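## 4. Packing Loose Produce in Clear Bags

This section covers filling, closing and labeling the clear bags supplied with the Plosico packing station. It applies to small round produce sold by weight. For trays and nets, see Section 5. For leaf produce, see Section 6.

### 4.1 Before you start

1. Wipe the work surface with a damp cloth and let it dry. Crumbs and grit cut the film.
2. Set the scale to zero with one empty bag on it.
3. Check that the bag stock matches the job. The Mindetholm bag holds up to 1,000 g. The Procházka bag holds up to 420 g and has a narrower mouth.
4. Sort the produce. Remove anything split, soft or leaking.
5. Keep stems on unless the order sheet says otherwise.

**Note:** Bags are shipped flat in sleeves. Open one sleeve at a time and keep the rest in the carton. Film that has been left in the sun turns stiff and may split along the fold.

### 4.2 Opening the bag

1. Take one bag from the sleeve by its top edge.
2. Rub the two layers between your fingers until they separate.
3. Pull the layers apart by hand. Do not blow into the bag.
4. Push the bottom corners out from the inside with two fingers so that the bag can stand.
5. Fold the rim outward once. The fold stiffens the mouth and keeps the closing strip clean.

If the layers stick, warm the bag between your palms for a few seconds and try again. Discard any bag that needs a blade to open it.

### 4.3 Filling

1. Stand the bag on the work surface with the mouth facing you.
2. Place the largest pieces first, by hand. They hold the bag upright.
3. Add smaller pieces in handfuls. Lower them in – do not drop them from above the rim.
4. Stop when the weight is 6 g over the ordered amount. The extra covers moisture loss in storage.
5. Unfold the rim and check that no stem or skin is lying across it.

The mouth tends to close by itself once the bag is partly filled. The rims draw together at one end and leave a long, narrow gap, wide enough to check the contents but too tight for a full hand.

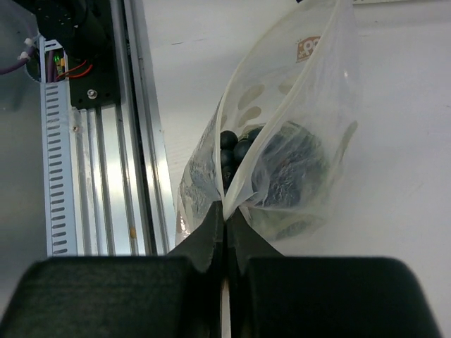 *Fig. 4-2. Partly open bag with dark, rounded items inside the mouth.*

To add more produce at this stage, spread the rims again from the middle of the gap. Do not force pieces through the narrow end. Pressure at that point stretches the film, and a stretched rim will not seal flat.

Creased film hides defects. Look at the contents through the open mouth as well as through the side, and smooth the side panel with the flat of your hand before you pass the bag.

**Caution:** Do not lift a filled bag by one rim. Support the bottom with your other hand. A 1,000 g load can tear the film from the rim down to the base.

### 4.4 Closing

1. Press the bag gently from the bottom up to move trapped air toward the mouth.
2. Bring both rims level. Neither rim should stand above the other.
3. Run your thumb and finger along the rims from one end to the other.
4. Leave the last finger width open, press once more, then close it.
5. For the Mindetholm bag, add one Clekon clip below the rim, with the flat side toward the label.

Do not seal a bag that has moisture on the rim. Dry it with a paper towel first.

### 4.5 Labeling and storage

1. Apply the label to the smoothest part of the front, clear of any printed logo.
2. Write the net weight and packing date in permanent marker on the label, never on the film.
3. Lay bags flat in the crate, one layer deep. Mouths should face the same way.
4. Move full crates to cold storage before starting the next order.

### 4.6 Common faults

| Fault | Likely cause | Action |
|---|---|---|
| Bag falls over during filling | Bottom corners not pushed out | Empty the bag and repeat 4.2, step 4 |
| Rim will not close | Stem or skin across the rim | Clear the rim and close again |
| Film cloudy inside | Produce packed wet | Unpack, dry and use a new bag |
| Split at the narrow end | Pieces forced through the gap | Discard the bag |

Replacement bags are ordered by the carton under part number 273. Cartons opened before May should be used up first.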